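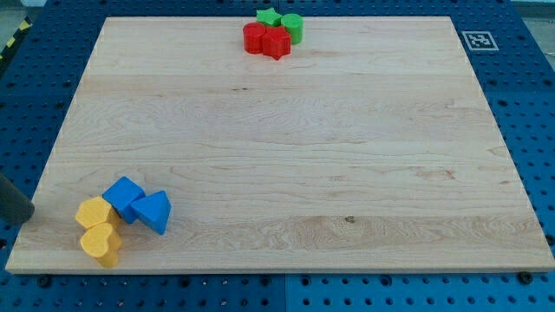

What should a small shop budget for besides the robot arm itself?

Fixturing, grippers and spare fingers, guarding or floor marking, compressed air if the gripper needs it, a calibration routine, operator training, and staff hours for the first months of changes. At the sites we visited, the hours were the line most often left out of the first budget and the hardest to add later.

Visit report: Skudside automation open day
2024-10-09

Purpose of visit

Our assembly and kitting area has a request in for one benchtop arm. The request goes to budget review in December. The open day at Skudside was a chance to see comparable cells running, talk to the people who maintain them, and check our draft cost sheet against theirs. The Pritcombe workshop, in the next building, was open the same day and is included below.

Skudside, main hall

The hall is split between demonstration cells and a test area. The demonstration cells were of limited use to us. They ran palletizing and machine tending at payloads well above ours, on floor-mounted arms with full fencing. Cycle times were posted on each cell, but part mix was not, so the figures can't be carried over to kitting.

The test area was more relevant. Work there is done on tabletop stations, and the one we spent the most time at handles small mixed parts. The table is blue perforated pegboard in panels, with a light maple board lying on it as the work surface. Plastic shape blocks were used as stand-in parts: stars and cylinders in red and green toward the far side of the board, and a yellow and blue group (hexagon, heart, cube, triangular prism) at the near left corner, where the gripper was.

Points noted at this station:

Pegboard as a base. Anything can be moved and put back on the same holes. Skudside said they had priced a machined tooling plate first and decided the difference was better spent on a second set of gripper fingers. Pegboard is not stiff enough for press work or screwdriving. For pick and place of light parts they had no complaint.

Printed marker. A square black-and-white marker lies on the pegboard past the far right corner of the board. It costs next to nothing, and the staff treat it as a consumable. Our draft sheet had a line for a calibration target bought from a catalog. That line can come down, but the time to run the check has to go in.

Close-packed parts. The blocks were bunched together, some of them touching. We asked whether parts in our kits would need to be presented separately. The answer was that it depends on finger width and on how many shapes share a tray. Slim rounded fingers get into tighter gaps but wear sooner. Skudside stocks 2 spare sets per gripper and reorders when the first is opened.

Floor marking. Yellow and black striped tape runs past the upper left of the table. Tape is not a safeguard and would not satisfy our own safety review. We should keep the scanner line in the budget.

Pritcombe workshop

Pritcombe builds fixtures and end effectors for other firms. They quoted a lead time of 6 weeks for a custom finger set from approved drawings and 12 weeks for a complete gripper. Our project plan allows four weeks for both, and it needs to be corrected before it is circulated again.

They also went through an old job with us, with the customer's details removed. The arm had been installed on schedule and then sat waiting for trays. The trays had been ordered from the arm supplier's accessory list and did not hold the customer's parts. Pritcombe's advice was to send physical samples of every part, including the worst ones from the scrap bin, before any fixture is quoted.

Supplier tables

Khoo showed a leasing package: arm, controller and one gripper, with service visits included. The monthly rate is attractive for the first year. The return conditions are strict on cable wear, and software options are billed separately. We asked for the full option list in writing.

Trikulley sells outright and offers a training course at its own site. Travel is not included. Their controller logs cycle counts per tool, and they recommend inspecting finger pads every 1,000 cycles until a wear pattern is known. At our kitting volume that inspection will be frequent, and someone has to be named for it in the staffing plan.

Neither supplier would commit to a pick rate without a parts trial. Both offer one. Khoo charges for it and credits the fee against an order.

Changes to our cost sheet

Remove: machined tooling plate; catalog calibration target.
Add: pegboard base and work surface; spare finger sets; calibration time; pad inspection time; fixture samples and shipping; training travel.
Keep: safety scanner; gripper; arm and controller; electrical work.
Open: lease or purchase. This waits on the Khoo option list and the Trikulley service price.

Follow-up

Part samples to be boxed and sent to Pritcombe, with drawings where we have them. Parts trials to be requested from both suppliers using the same kit, so the results can be compared. Skudside has agreed to a second visit by our maintenance staff, who should see the tabletop station with the covers off the controller and bring their own questions on air supply and cable routing.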